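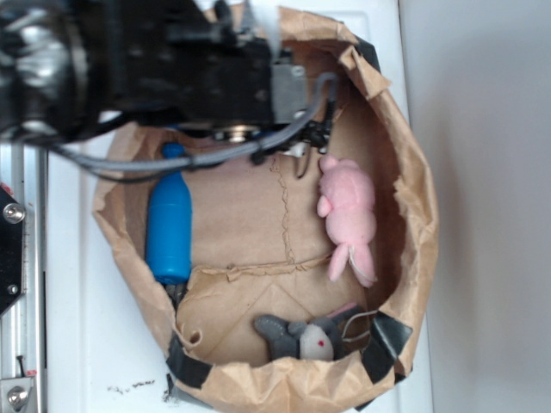

Kumsa Asks Shoppers to Look Twice at the Paper Bag

Household goods retailer Kumsa said on Sunday that it will stop describing its brown paper carrier bags as "the greener choice" in stores and on packing slips, after a review found little in the company's own records to back up the line.

The review was led by Yetunde Briggs, head of packaging, who was asked in March to find out how the claim got onto the bags. She traced it to a sales sheet from a former supplier. The sheet gave no source.

"We printed that sentence on a lot of bags," said Briggs. "I would like to tell you we checked it first. We didn't. Paper may well be the better option for many customers, but we can't say so on the strength of a brochure."

As part of the review, staff at the Wudthorpe store packed and unpacked 2,000 bags with the kind of mixed orders customers take home: plastic bottles, soft toys and small loose items that end up in the corners. Each bag was used until a tester judged that it would no longer carry a load safely. Half of them had been given up on by the 6th trip. The weak spots were the rim, which tore where people grabbed it, and the bottom corners.

Kumsa does not claim the exercise was scientific. There was no outside lab, and testers were not told how hard to pull.

"A soft toy does nothing to a bag. A full bottle lying on its side is a different matter," said Fuad Tilahun, who manages the Wudthorpe store. "Whether our 15 testers pack like real customers, I couldn't say. I suspect real customers are rougher."

The company has also turned down, for now, a proposal to move to a thicker bag sold under the name Zuvomlow. The maker says it lasts twice as long. Kumsa has asked to see the test results and has not yet received them.

Starting next month, bags will carry two lines of plain text: what the bag is made of, and a request to use it again while it holds. The price will not change. Customers who bring a torn bag back to any Kumsa store can drop it in the paper recycling bin by the registers.

Press contact: Quentin Texier, Kumsa press office, Wudthorpe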